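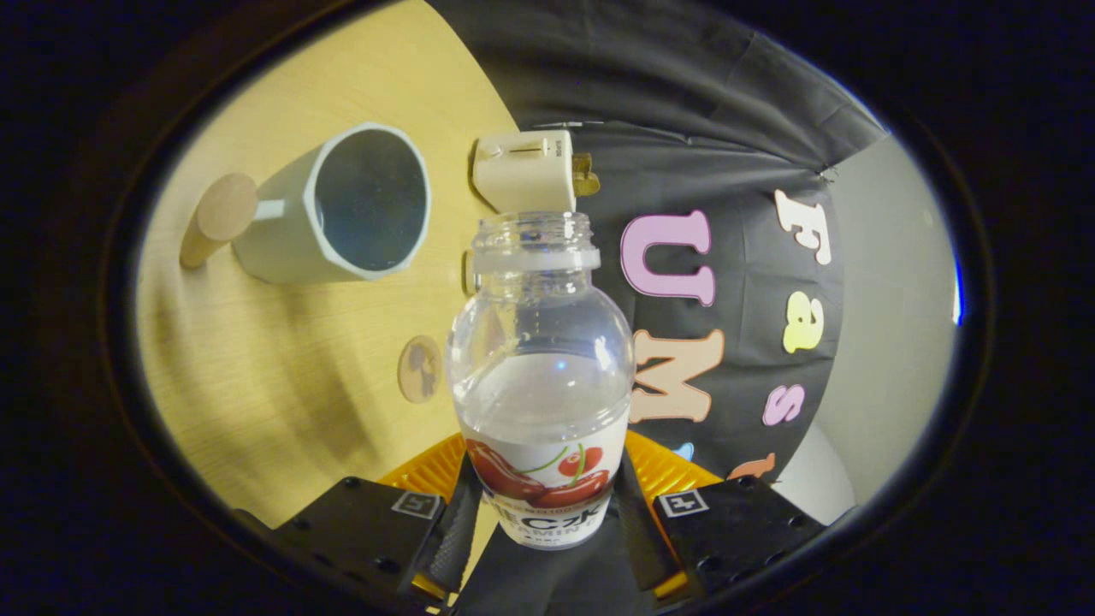

Figure 2. Gripper closed on the display bottle, cap removed.

6. Visitor demonstration, Pornthorpe open day

6.1 Keep visitors behind the floor line while the gripper is in use.
6.2 Close the fingers slowly on the lower part of the bottle.

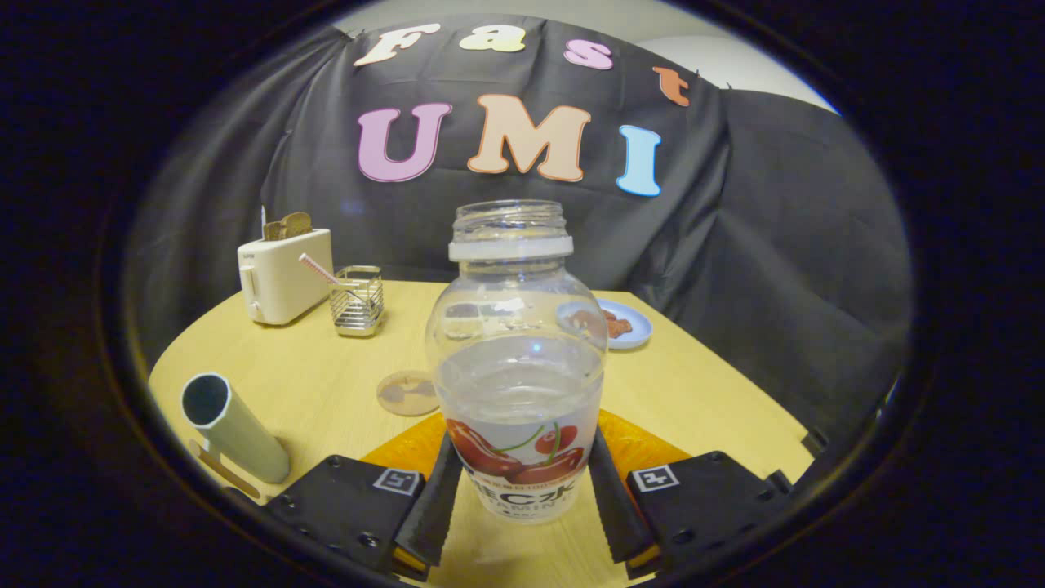 The water level is to be checked by the demonstrator before each group enters. A bottle filled to roughly half its body, with the neck left open, is suitable for this exercise. Allow 30 seconds per lift.

CAUTION: Do not tilt an open bottle.

Note: Groups are limited to six visitors.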